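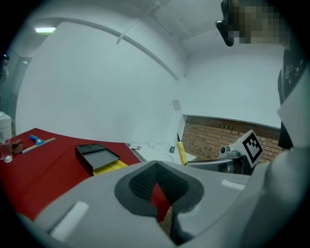 カテゴリ:暮らし・住まい > 片付け・収納 > 作業台

赤い布を敷いた作業台、物の定位置が決まりません

投稿者:ゆでたまご係
閲覧数:1535

工作や細かい修理に使っている部屋の片付けで行き詰まっています。知恵を貸してください。

台は二つあります。手前が赤い布をかけた台、奥が白い台です。当初の計画では、赤が「作業する台」、白が「一時的に置く台」でした。立派な計画だったと思います。紙に書いて壁に貼ったくらいです。現在、赤にも白にも物が一時的に置かれていて、その一時がもう30日を超えました。

赤い台の奥のほうにある黒い角トレー、これが悩みの中心です。縁が立ち上がっていて、向こう側に浅い丸いくぼみが二つあります。小物をまとめるつもりで用意したのに、くぼみに何を入れるのが正解なのか決められないまま今日に至ります。しかも下に黄色いブロックが入り込んで、手前に少しはみ出しています。家族には「引き出しが付いたの?」と聞かれました。付いていません。

左のほうには、青いヘッドに長い木の柄がついた水切りワイパーのような道具が斜めに寝ています。これがとにかく場所を取る。その先に茶色い丸っこい塊があり、隣が透明のプラスチックカップです。白いフタ付きの容器もそのあたりにいます。茶色い塊については、粘土だと言う者と木だと言う者で家の中が割れており、所属が決まらないので収納先も決まりません。

白い台は、白いケーブルだか何だかが絡まった一角と、紺と黒の小さい物、それに右端近くの黄色い柄の工具です。この工具だけは立っています。えらいと思います。

聞きたいのは次の三点です。
・長い柄の道具は、台の上に置いたままでよいものか
・黒いトレーの使い道
・赤い布は外すべきか。気に入ってはいるのですが、掃除のたびにめくるのが面倒です

棚を買い足す案は却下されました。理由は「棚の上にも置くから」だそうです。反論の材料を探しましたが、見つかりませんでした。

アダルベルト・フルタード(Adalberto Furtado)
参考になった:33

日本に来て長いですが、どこの国でも作業台は同じ運命をたどるようです。うちの台も火曜日に片付けて、その週のうちに元に戻りました。

まず長い柄の道具は、台から下ろしてください。机の上に長い物を斜めに置くと、面積以上に場所を失います。手前も奥も三角形に余って、その三角形に小物が吸い込まれていくのです。壁にフックを一つ付け、ヘッドを下にして掛ければ済みます。柄に穴がなければ、ひもを輪にして結べば足ります。見た目が気になるなら扉の裏でもいいです。壁に貼ってあるという計画の紙、あれを剥がせば場所は空くのではないでしょうか。

トレーについては、くぼみの存在を忘れることをすすめます。丸いくぼみがあると、丸い物を探してきて入れたくなります。そのために物が増えたら本末転倒です。トレー全体を「今日使う物」の置き場にして、作業の終わりに空にする。これだけです。空にできなかった日は、翌日そこから始めます。わたしは五日続いたら自分にコーヒーを一杯出すことにしていて、先月は二杯飲みました。

黄色いブロックは、トレーの下から出してあげてください。物の下に物がある状態は収納ではなく地層です。下の物を取るには上の物をどかす必要があり、どかした物はたいてい白い台へ行きます。赤い台が混むと白い台まで混む仕組みは、そこにあると思います。

ケーブルらしき絡まりは、一本ずつほどいて、何に使うか言えた物だけを残す。言えなかった物は封筒に入れて日付を書いておきます。12月になっても開けなかったら手放します。うちの封筒は去年の分も一昨年の分もありますが、これは参考にしないでください。

布は外さなくていいと思います。気に入っている物を外すと、片付けそのものが嫌いになります。ただし台より大きいなら、端を折り込んでクリップで留めると、掃除のときにずれません。洗い替えがもう一枚あると楽です。

投稿者:棚五段の女
参考になった:5

全部箱に入れてください。

以上なのですが、短いと投稿できないらしいので補足します。ふたのできる箱を二つ用意して、「使う」「知らない」と書きます。茶色い塊は「知らない」のほうです。粘土か木かは、箱の中で決着をつけてもらえばいいと思います。

カップは台所の物なら台所に戻す。ペン立てに転職させる予定なら、今日ペンを入れる。保留がいちばん場所を食います。

あと、フルタードさんの封筒の件が気になります。うちに同じ封筒が引き出し一杯分あります。

投稿者:ちゃぶ台返却中

質問と少しずれますが、立っている工具をほめていたのが良かったです。うちでは缶に砂を入れて、細い工具を全部刺しています。場所を取らず、探すときも早いです。欠点は、抜くたびに砂が少し付いてくることと、缶が重くて誰も動かさないので下がまったく掃除されないことです。米でもできると聞いてやってみましたが、虫が来たのですすめません。

布の色は赤のままに一票。うちは生成りにして、落としたネジの色がわかりやすいと喜んでいましたが、三日目に醤油をこぼしました。なぜ作業台に醤油があったのかは、別の質問を立てる予定です。

ゆでたまご係(質問者からの補足)

みなさんありがとうございます。フックは週末に付けます。計画の紙は、家族会議の結果、剥がすことになりました。満場一致でした。

塊は「知らない」の箱に入れようとしたところ、粘土派から異議が出たため、ひとまず白い台に置いてあります。一時的にです。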